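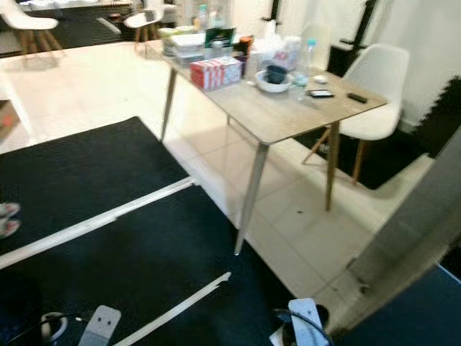
1/ Notes from servicing the Grerkness rig at Indale

Two arms, a head camera, a small camera on each wrist. It works at a table full of household stuff: cups, bottles, a tissue box, a remote. I look after it. July service is finished, so I'm posting what I did while I still remember it.

2/ Power off at the wall, then wait for the drives to go quiet. The e-stop holds the arms but leaves the controller live, and I don't unplug anything with the controller live. Both arms go to the rest pose before any of that.

3/ Cables first. Every loop near the brackets gets pushed and pulled by hand with the arm moved slowly through its range. I look for shiny spots on the jacket. Found one on the left side where the cable had been rubbing on a bracket edge. Put sleeve over it and gave the loop more slack.

4/ Connectors. Pull, look, push back in until it clicks. One of the left arm connectors went in another millimeter when I pressed it. We had been getting a dropped frame from that side every so often and I had blamed the USB hub. I bought a hub. The hub is now a spare.

5/ Bracket screws. I put a paint pen line across each head and onto the bracket. If the line is broken, the screw has moved. Two had moved, both on the right. Out, clean, medium threadlocker, back in, new line. Leave it overnight before you run anything.

6/ Gripper. Blow the dust out of the slots, wipe the fingers with alcohol, let them dry. Then close it on a feeler gauge to check that both sides land together. Ours was fine. The left one will want new pads by fall.

7/ Gripper force. The config we got from Plutbridge had the closing limit at 300, which is good for a full water bottle and bad for a paper cup. I run 50 for paper and raise it for heavier things. Those are controller units. They aren't newtons, so don't copy them onto a different gripper.

8/ After a force change I do slow approaches next to a paper cup with the jaws open, watching through the wrist camera. I want the gripper body to come down alongside the cup and stop there without touching the rim. If it leans on the wall of the cup, the height offset is wrong and no force setting will fix that.

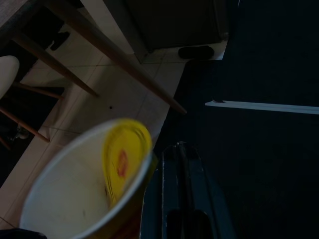
9/ A reply asks why I don't just use a rigid plastic cup for the approach check, because paper ones change shape after a few grabs and then you're measuring the cup.

Fair point. I use a rigid one for the height offset and go to paper for the last pass. When a paper cup has gone soft I throw it out. It's the paper one the arm kept missing, so that's the one I sign off on.

10/ Same person also wanted to know how often I redo the wrist camera calibration. Any time the camera screws have been touched, and otherwise at each service. Last one was 122 images. Nearly all of the bad ones were glare off the board, so turn it away from the windows.

11/ Head camera: wipe the lens, check that it hasn't tilted. I keep a saved picture with the table corners marked and lay the live view over it. The table gets bumped more than the camera does. Check the table first or you'll end up calibrating for a table somebody pushed.

12/ Log sheet for this one:
left cable sleeved
left connector reseated
2 bracket screws, right, threadlocked
closing limit 50 for paper
pads ordered from Baláž, left gripper

13/ Still open: a faint tick from the right elbow on the way down, none on the way up. No error, no extra current in the log. I'm going to run it unloaded for an hour and listen again. Will add to this thread when I know what it is.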